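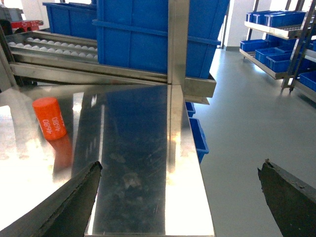

Dzifa Alhassan
Lettings Manager, Illon Holiday Cottages
Progress report to the Esteban Fund, 27/05/2018

We're over halfway through the grant period and I'm very happy with where we've got to. Four of the six cottages are now open to guests, the fifth has its beds and curtains and is waiting for a cooker, and bookings for the summer are well ahead of what I put in the application.

Bookings
We have taken 148 nights so far, 39 of them in July. Most are families staying a full week, though the two smaller cottages (Orchard and Slipway) keep filling up with couples on short breaks, so we've dropped the minimum stay there to three nights outside the school holidays. Soo-ah Byun moved our calendar over to Zuteo in the spring and we haven't had a double booking from that day to this. I can't tell you how much lighter my evenings are!
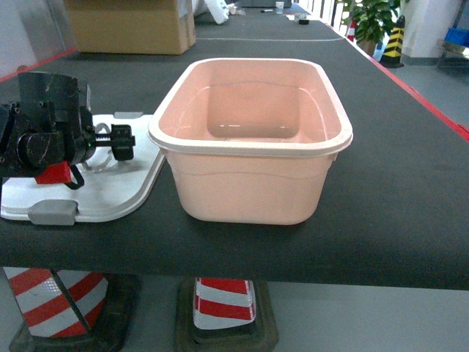
The one grumble from guests has been the deposit. People didn't understand when they'd get it back, and our old wording didn't help. We now return it within 13 days of departure and say so in the confirmation email, in the welcome folder and on the website.

Building work
Arkitow finished the ramp and the wider bathroom door at Slipway, and the first guest to use a wheelchair there has already asked for the same week next year. The roof at Barn End needed more new slates than the survey said, and that took up most of our contingency. Ji-hoon Woo has sent you the revised budget separately. The total is unchanged, but the money for garden furniture has gone down and the money for roofing has gone up. 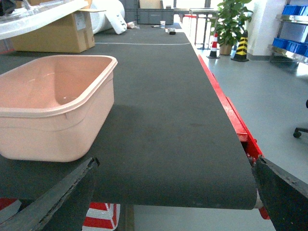 Still to do at Barn End: the cooker, the outside light by the log store, a second coat in the back bedroom, and the fire risk assessment. Zanele Adams has the assessor coming once the smoke alarms are linked up.

Changeovers
We've taken on two local people for cleaning and laundry, both on proper contracts, and a third will start when Barn End opens. Departure is now at ten and arrival at four, which gives them a decent run at the bigger cottages. 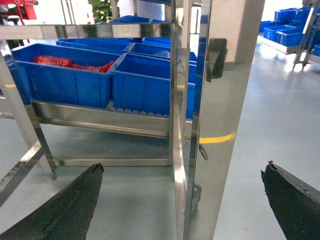 Polished steel post and grey floor.

Next steps
The sixth cottage, Quarry View, is still on the original timetable, with plastering first and then the kitchen. Joon-young Heo is drawing up the autumn prices and would like to try a lower rate for guests who stay two weeks. We'd be glad of your thoughts on that before we publish them. You're also very welcome to come and stay a night at Orchard and see it all for yourselves; just give me a few dates and I'll hold one.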